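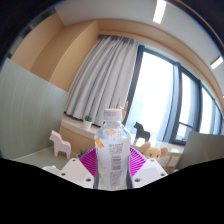

Sunday is when I look after the hand gripper, and I've grown fond of it, the way some people are fond of washing the car. The ribbed magenta pads get wiped, then I go over the screws in the white blocks with the little driver I bought in January (my third, I keep losing them).

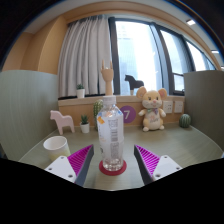

Kęstutis Vanags

A water bottle is my favorite thing to check it on. I look at the gap on each side, close up slowly, and if one finger gets there first I back its screws off and start again, usually with more tea!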